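The Long Way to Dirnness

9 March 2020

There is a certain kind of happiness that only comes on a slow train, and I had a full dose of it in February. I rode 665 miles across three days, mostly on local lines, from Jadbridge all the way out to the coast at Dirnness. I could have flown it before lunch. I'm so glad I didn't!

The first leg runs along the river, and for the first hour you see mostly backyards. I love backyards from a train. You get the trampolines, the half-built sheds, the dogs who have clearly decided that chasing the 8:15 is their life's work. Then the valley opens up, the houses drop away and the light gets big and pale and you find you've stopped reading your book.

I changed at Rindari, where the wait is two hours if you're lucky. The station has a proper waiting room with high windows and benches worn smooth in the middle, and a bakery across the street called Kołodziej that sells poppy seed rolls as big as a shoe. I bought two. Go early, they sell out.

Food matters more on a slow train than it does anywhere else. There's no dining car on the local lines, so everybody brings their own, and by noon the whole car smells of oranges and boiled eggs and somebody's salami. People share, too. I've been handed pickles, half a sandwich and once an entire slice of plum cake by strangers who wouldn't have looked at me twice on a plane.
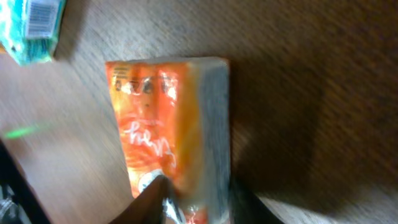 My own rule is to pack one thing that's salty, one thing that's sweet and far more water than seems sensible. Bring a cloth napkin as well (it's a plate, a towel and a pillowcase in a pinch). And bring a thermos, because the coffee past Rindari is a matter of luck.

The second day is the climb. The line goes up past 1000 feet and the train slows to something like a jog, creaking around the bends with snow banked on both sides. A woman across the aisle put down her knitting and just stared out for a good half hour, and so did I. We went through a tunnel, came out above a frozen lake and the whole car went "oh!" at the same time, even the teenagers.

Then you're over the top and rolling down toward the sea. The stops get smaller, some of them only a platform and a lamp, and the conductor starts greeting people by their first names. I slept through part of the third morning, which I regret a little, and woke up to gulls.

Dirnness itself is one street, a harbor and a lot of wind. I ate fish soup, walked out to the end of the breakwater and got soaked. The train back left at six, and I had a window seat.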